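4. Teaching Histuto where the keyboard is

By now you should have Histuto installed, the hand-held gripper charged, and the test clip from section 3 playing back without gaps. If the clip still stutters, please go back and sort that out first, as everything below leans on it and you will only get cross with yourself (I certainly did).

This section covers the reference pass for the key-press task. You will collect a short set of views of one keyboard, let the perception module fit the layout to them, and save the result under a name the planner can find. Set aside 40 minutes the first time. It goes a good deal faster once you have done a couple of boards.

4.1 Before you start

Unplug the keyboard, or at least close anything on the computer that would mind being typed into. Clear enough table that you can get at the board from both ends, and turn off any key lighting, which confuses the legend reader more than you would think.

Note: Two-tone keycap sets are welcome. The fitter treats a change of key color as a landmark, much as you or I would, and with a set like the one we use at Clarnthorpe it generally settles sooner than it does on a plain black board.

4.2 Collecting the views

1. Open the Histuto panel and choose New Reference. Type a short name in lower case with no spaces.

2. Lay the keyboard at a slant to the table edge. The fitter was tuned on slanted boards and it is happiest with them, though it will put up with a straight one.

3. Open the gripper all the way and bring it toward the Esc end. Esc is the anchor key, so the module wants to find it first, with a bit of bare case around it.

4. Hold still until the panel shows a steady green bar, then press Keep.

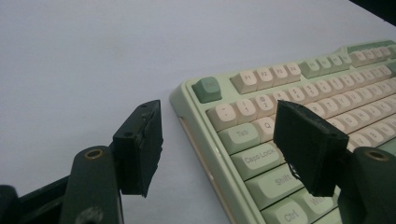
Figure 4-1. Anchor view, fingers open, with Esc and the start of the function row between them and to the right.

5. Check the overlay. You should see outlines on Esc, F1 to F4, and the first keys of the number row. Keys behind a finger are drawn with a dashed outline, and those are guesses from the layout file, so don't fret if they sit a little off.

6. If the overlay has put Tab where Caps Lock ought to be, press Shift Row once. Please don't drag the outlines by hand at this stage. I know it is tempting, but the fit is still loose and it will only slide back on you.

7. Move along toward the Backspace end and come down lower and closer than before. Keep a second view there. The two ends together are what give the module its scale and its tilt.

Caution: Do not rest the finger pads on the keys while a view is being kept. The module takes finger height from the gripper model, and a pressed key will leave the whole row set too deep. The planner will then push harder than it should every time it visits that row.

4.3 What the second view is for

People often ask why one good view isn't enough, and it is a fair thing to ask. From the Esc end the far legends get small and crowd together, and the row spacing that comes out is really an average with a hopeful look on its face. From the other end you get large, plain legends on keys such as 0, minus, and plus/equals, and the bracket keys beside P, and those pin down the right side nicely.

You do want the board to run away from you in this view, so that a few keys turn up in both. F5 through F8 make a handy bridge if your set has them in their own color. The module needs at least 2 keys it can match from one view to the other, and it would love to have more. Glare on the case is nothing to worry about as long as the legends read clearly.
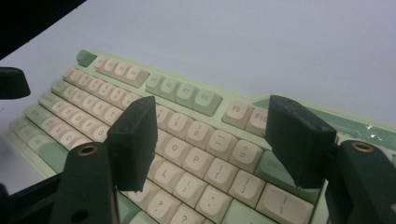
Liviu Preda wrote back on the first draft of this section to say that the matching step had failed for him until he raised the Treloar time limit, and that he would like the setting mentioned right here instead of in the appendix. He had kept four views, all of them fine by eye, and the log simply said "no bridge." With the limit raised, the same four views went through on the next try.

So, with thanks to Liviu, the setting is called match_limit and it lives in the Treloar tab, a little below the camera profile. It comes set to 73 milliseconds. On a slower laptop you can raise it as far as 692 without harm, and the only thing you will notice is a short wait after each Keep.

4.4 Fitting and saving

1. Press Fit. The outlines will wander for a moment and then lock.

2. Go through the rows in the side list. Any key marked "low" was hidden in every view you kept. One more view with the gripper moved over a little will usually bring it up.

3. Press Save, then Send to Planner. The name you typed in step 1 of 4.2 should appear in the Clurodard target list. If it doesn't, close the list and open it again (it does not refresh by itself, and yes, we have a ticket open for that).

4. Choose Dry Run. Clurodard will plan a path to Esc, to P, and back, and draw it over your saved views without moving anything.

Note: A saved reference holds only for the board where it lies. If somebody nudges the keyboard you can press Re-anchor and keep a single new view of the Esc end, and the rest will follow along.

Questions about the fitter go to Nelu Voicu. Please send the log folder along with your message, and the layout file too if you have edited it.

Next: 5. Pressing a single key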